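Home Diary House Garden Archive Contact

December, kitchen table, before coffee

Woke up still arguing with the tile man in my head. Urho Huttunen is a pleasant person and I'm sure he is kind to his mother, but he told me yesterday that porcelain with a marble print is "indistinguishable" from the real thing, and then he showed me a sample board where I could find the same squiggle on two tiles right next to each other. I pointed at it. He said most people don't look that closely. Well, I'm going to be standing on it every morning waiting for toast, so I expect I will look pretty closely.

The estimate from Rautiainen came in overnight. It has 23 lines. One of them says "sundries" and another one further down says "misc. materials," and I would like somebody to tell me what the difference is. I wrote back and asked. No answer yet. The total is more than I told Mom it would be and less than I was afraid of, which makes me suspicious in its own way. What did they leave out? I looked for the disposal of the old linoleum and it isn't there. I looked for the transition strip to the hall. Not there either, unless it is a sundry.

Then there is the sealer. Everybody wants to sell me Rorus. Huttunen wants to sell it to me, the woman at the Stoltia counter wants to sell it to me, and the leaflet says it will protect the grout "for the life of the floor." I asked the Stoltia woman how long the life of the floor was and she laughed as if I had made a joke. The small print wants a new coat every 2 years. So whose life are we talking about? And if porcelain doesn't soak anything up, as I was told at great length, why am I sealing it? She said for the grout. Fine. Then sell me a small bottle. There is no small bottle.

I've been going back and forth on gray all week. Gray walls, gray floor, the staggered layout everybody has now. I liked it in October. I liked it less after driving over to Astgate and seeing it in the bathroom of the sandwich place, the dentist's, and my cousin's rental. Kerttu Heinonen says it will date the house the way avocado green dated her parents' place. She also said that about my front door, and the front door is fine. But she may have a point this time. Pale gray with the swirls at least hides crumbs.

Same kind of gray marbled floor in all four of these, with Fox's candy in the first.

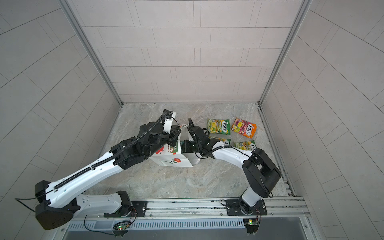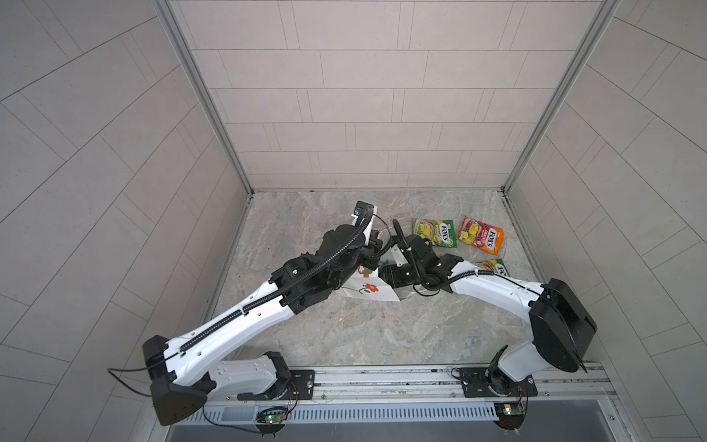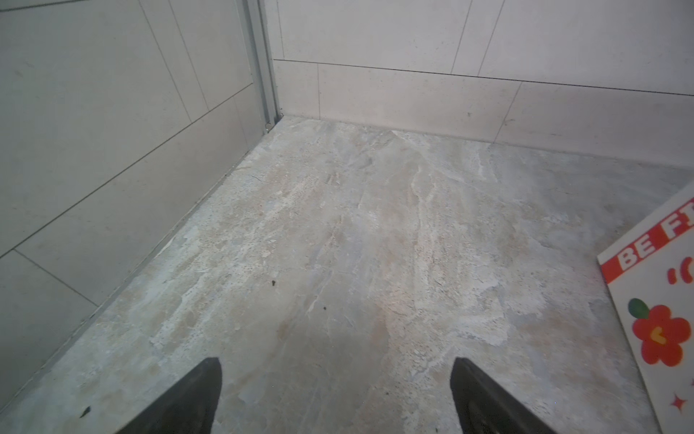
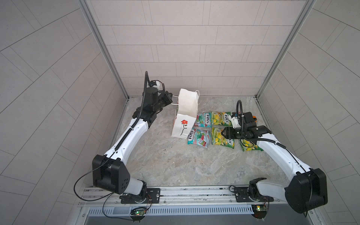
Later, after supper

Rautiainen called back. "Sundries" is spacers and blades. "Misc. materials" is, and I wrote this down, "anything that comes up." I said that sounded like a hole in a bucket and he said it was standard. I have noticed that everything I object to is standard. He did agree to put the linoleum disposal in writing and said he would send a new page tomorrow. We'll see if the total stays put.

I asked him about the leveling too. Huttunen had sworn that the big tiles would go down on my subfloor without a problem. Rautiainen hasn't seen my subfloor except in the doorway where the linoleum is curling, and he said he couldn't promise anything until it was all up. I believe him more than I believe Huttunen, only because he was telling me something I didn't want to hear. It could also be that he's getting ready to charge me for leveling.

Took the long spirit level out of the garage after that and crawled around. Next to the stove it's good. By the back door the bubble goes clear over to one side. My knees hurt now and I don't know anything I can use, except that the house leans toward the yard, and I knew that from the peas rolling.

Kerttu came by for her casserole dish and stood on the two sample tiles in her socks. She said cold. I said it's December. She said it will be cold in May. She thinks I should keep the linoleum, patch the curl by the door, and spend the money on windows. I got annoyed and then looked up what windows cost and got annoyed at that.

There's over $50 of samples in the hall now, none of it returnable, although the sign at Stoltia says "free samples." Free up to a size that would fit under a coffee cup. The receipt is pinned to the calendar so I can wave it at them when I go in.

Not deciding tonight. Need to: ask about the transition strip again, measure under the fridge, find out if the heat vent by the sink can be moved or if that comes under anything that comes up. Leftover soup for lunch tomorrow.

Share 2 comments Older entry Newer entry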